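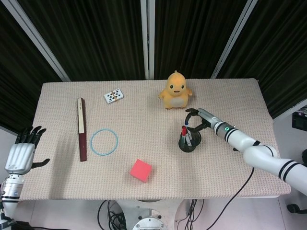
The Man at the Bus Shelter

So I was standing across the street from the Karras pharmacy with a bag of oranges, and three kids had an old man backed up against the bus shelter. Kids, I say. The biggest one had a beard.

They weren't hitting him. I want to get that in early, because it's what I told myself for a good long minute. They were just standing too close and laughing, and one of them had the man's hat and was trying it on, checking himself out in the glass of the shelter.

I spent 9 years in the army – I guess it's written like that on my discharge papers, so that's how I see it in my head. Nine. I've been yelled at by experts. You'd think I would have crossed that street like it was nothing. What I did was check the bus schedule on my phone. The 524 was due in two minutes and I thought, great, the driver will handle it.

There was a woman next to me with a stroller. She looked at them, then at me, then at my shoulders, and I knew exactly what she was thinking. I'm a big guy. I kind of hated her for it.

"Somebody ought to do something," she said.

"Yep," I said.

Then the old man said something I couldn't hear and reached for his hat, and the kid held it up over his head, and I was in the road. I don't remember deciding. A van honked at me and I dropped the oranges, all of them, and they went rolling off toward the drain, and I got to the other side with an empty paper bag in my fist.

Everybody looked at me. I had nothing ready to say. In the army there's always something to say, somebody wrote it down for you years ago.

"Is that Mr. Takeda?" I said. I don't know any Mr. Takeda. Well, I do, Yoshinori Takeda taught me to drive a truck, but he lives in Oregon and he was never that short. "Mr. Takeda! It's Arben! How's your wife?"

The old man stared at me. Then he said, very loud, "She's terrible! She's in bed with her back!"

"Still?"

"Since October!"

And we just kept going like that, the two of us, hollering about this woman's back. I asked what the doctor said. He told me, and there was a lot of it. I sort of walked into the space between him and the bearded kid while I was listening, and I nodded a lot, and the kid had to take a step back or have me standing on his shoes. It must have been the dullest conversation on earth. One of them said "come on, man" to the others. The hat got dropped on the bench and off they went toward the parking lot, not even fast.

My knees were shaking so hard I had to sit down. The old man put his hat on and sat next to me.

"I'm Hirose," he said. "My wife is fine. She plays tennis."

"Arben Dimitrov."

"You lost your oranges."

The woman with the stroller had picked up a few of them and was waving one at me from across the road. Then the bus pulled in and I couldn't see her anymore. Mr. Hirose got on and paid for us both, and I rode six stops in the wrong direction hearing about tennis.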